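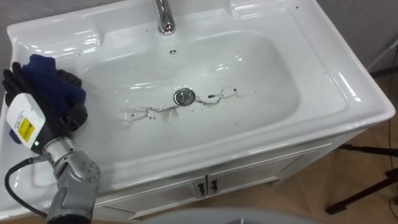 Cloth grip on the washbasin, gloved hand.

About Zetow

Zetow tests robot hands, arms, cameras and controllers for people who are thinking of buying them. We don't build any of it and we don't sell any of it. Buyers pay for the work, and makers can't pay to be included, though they do ask.

The company began with a bad purchase. Our founders were working for a firm that bought four arms on the strength of a demonstration video. The video had been sped up, and a small line of text at the end said so. The arms were fine machines for moving boxes. They had been bought to handle laundry, and they spent most of the following year under a sheet.

We have been hard to impress ever since.

What we look at

Most of our work now is on hands. A two-finger gripper is cheap, strong and easy to fix, and for a lot of jobs we still tell people to buy one. Hands with several fingers cost more, break more often and need a controller that can keep up. Their makers say they are worth it because homes and workplaces were built for human hands. Maybe so. We'd like to see that in the results, on ordinary jobs, at the speed the job was really done.

Cleaning a bathroom sink is one of those jobs. A cloth has no fixed shape, so a grip that worked once may not work the next time. The basin is glazed and curved, and the faucet gets in the way of the wrist. There is also the matter of how hard to press. Too light and the cloth slides over the dirt, too hard and the arm starts pushing the whole robot back.

Last season we ran the same cloth tasks with a hand from Prutska and a hand from Wallin, both driven by a Dateo controller. That came to 1,142 attempts. By our scoring, 806 of them passed. A pass means that the hand picked up the cloth, kept hold of it through the wipe and let go of it when told to. It says nothing about whether you would want to brush your teeth there afterward. We score cleaning separately, and those numbers are lower.

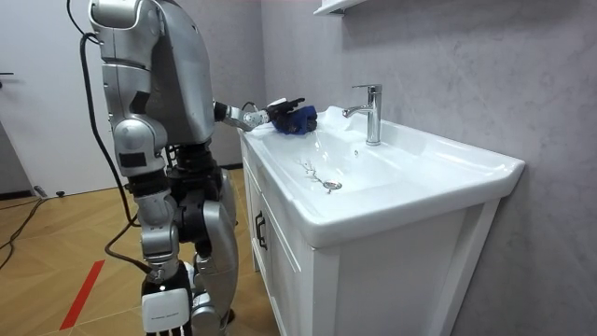 Liv Blomqvist thinks we are too strict about the release. In her view a hand that hangs on to a cloth a second too long has still done the job, and no customer would ever notice. She has put this to us in writing, more than once, and would like the pass mark changed.

We haven't changed it. A slow release is often the first sign of a tendon going slack or a controller running behind, and a buyer should hear of it before signing. But we do now list late releases in their own column, so readers who agree with Liv can add them back in.

How we work

Every hand gets the same tasks under the same rules. We don't let a maker's engineer stand by and retune between attempts. One did offer, very politely, and when we said no the hand was withdrawn from the program. That is in the report too.

We test with gloves on and gloves off where the maker allows it. Glove makers talk about grip as if it were a simple gain. In our results a glove helped with smooth objects and made thin cloth harder to pinch, and it made a fair amount of the fingertip sensing useless. If a sales sheet gives one grip figure, ask which way it was measured. 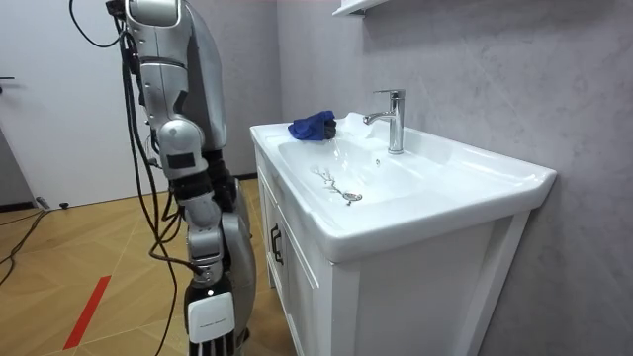 We also count the attempts that never got started. Controllers freeze, cables snag, a wrist reports a fault and wants a restart. Most published success rates leave these out, on the grounds that the hand never had its chance. A person waiting for a clean sink would see it differently – so restarts go on page one of our reports, above the pass rate.

What we don't know

Quite a lot. Our runs are short compared with years of daily use, and we can't tell you how a finger joint will feel after two winters. We have tested 3 controllers closely enough to have an opinion worth paying for, and the Dateo is the only one we would use again without an argument. We have no view yet on whether a walking robot is a sensible way to bring a hand to a sink. Several of us doubt it. The next report, due in February, covers fixed mounts on the same tasks and may give the doubters something to work with.

If you are about to buy, send us the maker's claims and the job you have in mind. We'll tell you whether we can test it. Sometimes we can't, and there is no charge for hearing that.

Contact Zetow | Copyright Zetow, all rights reserved | Back to top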